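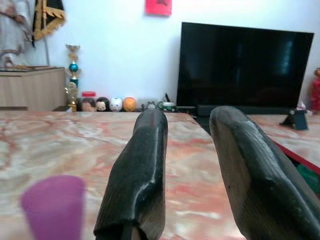 Surely people already know where the fork goes, a visitor remarked on our very first open afternoon, and then asked whether there was coffee. There was coffee. We have been thinking about the other half of the comment ever since.

Fledgate is a small school of table setting at 1745 Bermúdez Avenue in Didow, between a tire shop and a place that will re-cane your chairs if you can wait until spring. We teach people to lay a table. We also teach them to clear it, which was added to the program after a number of graduates turned out to be excellent at the first part only.

How we started

The school grew out of a catering business. The food was fine. The tables looked as if the cutlery had been dropped from a low balcony. After one wedding in April, when a guest ate her soup with a cake server and was very gracious about it, we began running an hour of practice before each job. The practice got popular. The catering didn't, particularly, and we let it go.

Our first brochure promised "the lost art of gracious dining." We still have most of the print run. If you come in and are handed scrap paper for notes, turn it over and you can read all about the swan napkin, a course we have never offered and never will.

What we teach

The beginner course is called Plain Lunch. You get a cup, a fork and a spoon, and you put them where a hungry person would expect to find them. The cup stands upright. The fork lies with its tines toward the far side of the table and its handle toward the diner. The spoon follows the fork. Leave enough space between them that a hand can pick up one without bringing the other along for the ride.

People sign up expecting this to take five minutes. It takes two sessions, and most of the second is spent on handles. A handle that wanders off at an angle looks harmless from where you are standing. Sit down and look again. You will want to fix it, and then you will want to fix the one next to it, and by then the soup is on its way. 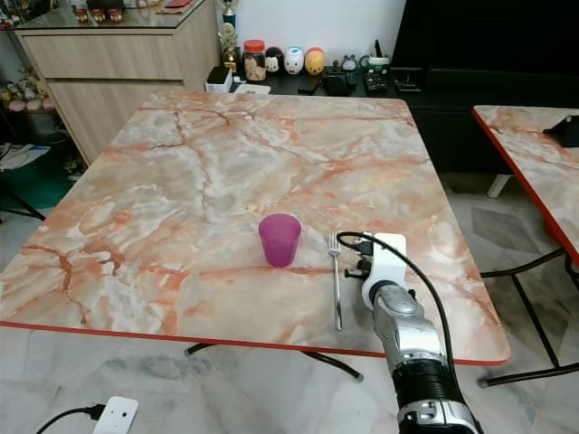
After Plain Lunch comes Plinavura, our longer course, named after the boarding house where we rented our first room. It runs to 28 sessions and brings in the knife, the plate, the napkin (folded once, flat) and the matter of guests who arrive early. Plinavura students also set tables that don't quite line up with each other, a skill you will need at every family holiday for the rest of your life.

We do not teach the fish knife. There was a long argument about it, and the fish knife lost.

Our tables

Visitors tend to expect white linen. We work on bare tops, square ones, glossy, with a marble pattern in pink and white, orange veins running all over and a thin red band along the edge. They are loud. We considered something calmer and decided against it. Students who can keep a fork straight on top of all those crooked lines can do it on anything, and a plain oak table afterward feels like a vacation.

The shine helps too. Look across the surface toward the light and you'll find every fingerprint you left there. Wipe, then look again from your chair.

Our cups are see-through plastic, somewhere between purple and magenta depending on which of us you ask. The question has been raised at more than one staff meeting and is now banned from the agenda. The forks and spoons are simple steel. We've been offered nicer ones. Nicer ones go home in people's bags.
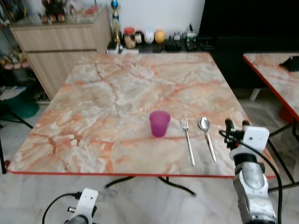 Plain Lunch, laid in order: cup, fork, spoon.

Who comes

Café staff, new parents, people who have just bought a dining table and are a little afraid of it. Some come in pairs and leave not speaking, though they generally make up by the clearing class. So far 1065 people have finished Plain Lunch. We mail each of them a certificate suitable for framing, or for leveling a table leg.

Visiting

The practice room is open to callers from 2 in the afternoon, and you may sit in on a session before signing up. Ring the lower bell, as the upper one belongs to the chair people. Coffee is still available. Please put the spoon back where you found it.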